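Okay, robot arm thread time, because we had a proper failure this week and I have been dying to tell somebody about it!

Setup for new followers: I run the arm at the Cerville workshop that takes old desktop computers apart and puts parts back into them. Our pet name for it is Mumo. The current job is memory sticks. Pick one up, line it up with the slot, push until the latches close, move on to the next.

Memory sticks sound easy. You and I do it with two thumbs and a bit of a wince. For a robot it's a lovely nasty little problem, all tight fit and real force right next to parts that do not want to be touched.

So. Thu 9 July, mid-afternoon, stick goes in, arm starts to push, and it just... keeps pushing. The force limit is supposed to stop it. The force limit did not stop it.

I hit the red button. Board flexed, I heard a creak that I felt in my teeth, and then everything went quiet. Big love to the red button. Please test yours.

First thing I did was nothing. Hands off, power off, wait, then back the gripper away by hand. If you take one thing from this thread, a stalled gripper can still be loaded up like a spring, and your fingers are softer than a circuit board.

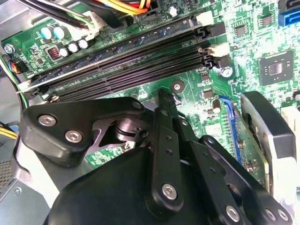
My first guess was the force sensor. Wrong! I hung a test weight on it and it read beautifully. Then I blamed the cable, because I always blame the cable. Also fine. I owe that cable an apology.

Then I went through the logs. 1332 pushes recorded since January, and every one of them had a nice clean curve: force climbs, little dip when the stick seats, stop. The bad one had a flat line. The arm was pushing hard and the number it was checking never moved.

A flat line! Not even noise on it! A real sensor always wobbles a bit. I stared at that for way too long before the penny dropped.

The controller was reading an old value. The sensor program had frozen for a moment, and the motion program happily kept using the last number it got, over and over. Last number was "barely touching," so as far as the arm knew there was plenty of room left to push.

And the worst part is that I wrote that bit. Past me did not check how old the reading was. Past me was in a hurry to get to the fun stuff.

The fix is small and I love it. Every force reading now carries a time stamp, and if the newest one is stale, the arm stops. It doesn't slow down and hope. Stops.

I added 2 more things while I was in there. One is a hard limit on how far down the arm can travel once the stick touches the slot, no matter what the force says. The other is a check for readings that are too steady, so a frozen number trips it even if the time stamps look fresh.

Then I tried to break it on purpose, which is the best part of any fix. I froze the sensor program in the middle of a push, on a scrap board. Stop. Did it again from a different angle. Stop. Pulled the plug on the sensor completely. Stop! I may have cheered.

Somebody at the Van Dusen meetup asked me once why I bother with a travel limit when I've got force control. I said something vague at the time. I have a much better answer now.

For the folks asking in replies: no, I'm not swapping in a weaker motor. The push it takes to seat a stick is real and the arm needs to be able to make it. I want it strong and paying attention.

Also yes, the board that got squeezed is retired. It might be perfectly fine, but I don't trust it after that creak and I'm not going to hand it on to anyone. It's going in the practice pile.

Next up is a long soak run, 3000 pushes on practice boards with random freezes thrown in. If it gets through that I'll let it go back to the good machines, and I'm taking the logs with me to the Eltavthorpe robot day so other people can poke holes in them.

If you run anything with a force limit, go look at what your code does when the sensor goes quiet. Ten minutes! Tell me what you find, I want to hear all of it.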